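Pastden Forums > Home and Desk > Storage and Tidying

Mesh pen cups or a drawer for felt tips?

rullonar_fan
I have a long brown desk that gets used for everything: post, homework, wrapping, the lot. The markers are the worst of it. They come out of the cup, get used for ten minutes and then stay on the top until Sunday, when I put them all back.

I have two mesh cups at the moment and I am thinking of getting rid of both and fitting a shallow drawer under the desk. The Rullonar one is 633 mm wide and the gap between the legs is 700, so it would go in. It costs 58 pounds, which seems a lot for somewhere to keep felt tips.

Has anyone changed from cups to a drawer and been glad of it?

tealady42
I went the other way. Had a drawer, hated it. Everything slides to the back when you open it and the small things end up underneath the big things. Two cups and be done with it.

Gap of 700 minus 633 doesn't leave you much for the brackets either. Check whether the 633 includes the runners.

rullonar_fan
It does include the runners, I rang and asked. Brackets screw upwards into the top so they don't need width.

The trouble with the cups is that they are light. Put three or four markers in leaning the same way and over they go.

Mossbank
Put something in the bottom. I used a handful of gravel in a little freezer bag. A few big washers would do as well.

What colours are the cups and what goes in them? I keep one for pens and one for markers and never mix them. If you mix them you tip the whole lot out to find one biro.

rullonar_fan
One pink, one light blue. In theory the pink one is for markers and the blue one is for pencils and scissors. In practice whatever is nearest.
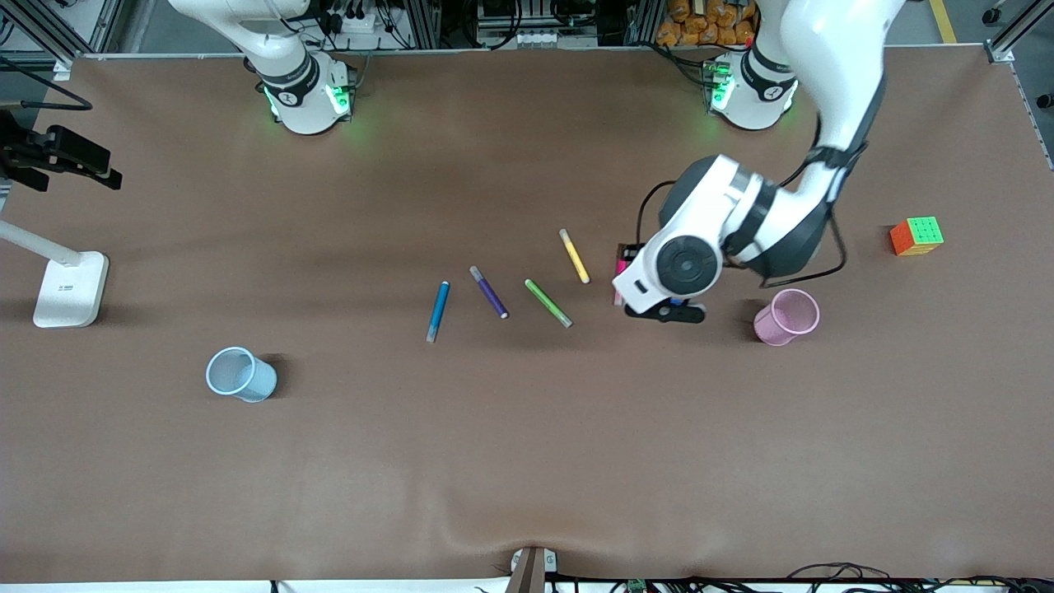
tealady42
Keep both cups at the same end of the desk, next to each other. If one is at the far side people won't reach across, they'll just put the pen down where they are. We had ours at opposite ends for years and the middle was always a mess.

rullonar_fan
Fair point. Blue and pink have ended up on different sides, with the markers in between: blue, purple, green, yellow and pink. I can try them together by the lamp. The lamp is white with a flat rectangular base and it doesn't take up much room.

deskbound_dave
I disagree with the cups altogether. Felt tips should be stored flat. Stand them cap up and the ink drains away from the nib, stand them cap down and some of them leak into the cap. A drawer keeps them level. I've had mine in a Fundel tray with a divider and they last far longer than they did in a pot.

Mossbank
Depends on the marker. Ordinary children's felt tips are fine cap down. I have never had one leak. It's the paint ones and the whiteboard ones you need to lay flat.

deskbound_dave
Mine were ordinary ones and two of them leaked. Might have been the make.

tealady42
If you want them flat you don't need a 58 pound drawer. Bouzid do a low tray with five slots, I paid less than a tenner for mine. It sits at the back of the desk and you can see at a glance if one is missing.

rullonar_fan
Does the tray slide about? And is it deep enough for chunky ones?

tealady42
It has rubber feet. Normal markers fit, chunky ones stick up a bit but they stay put.

Mossbank
Also worth deciding what else lives on the desk. There's a Rubik's cube on yours over to the right. Things like that are what fill a drawer once you've got one. Mine has batteries, a tape measure and a padlock with no key in it.

rullonar_fan
The cube stays out, it gets used more than the pens do. I take the point about the drawer though, it would be full by August.

I'm going to try the cups side by side with some weight in the bottom, and order the tray. If the markers are still all over the desk in a month I'll look at the drawer again.

deskbound_dave
Put the tray where you sit, not at the back – otherwise you've got the same problem as with the cups.

tealady42
At the back is fine if the desk isn't deep. How deep is it?

rullonar_fan
Haven't measured front to back. Will do it tonight before I order.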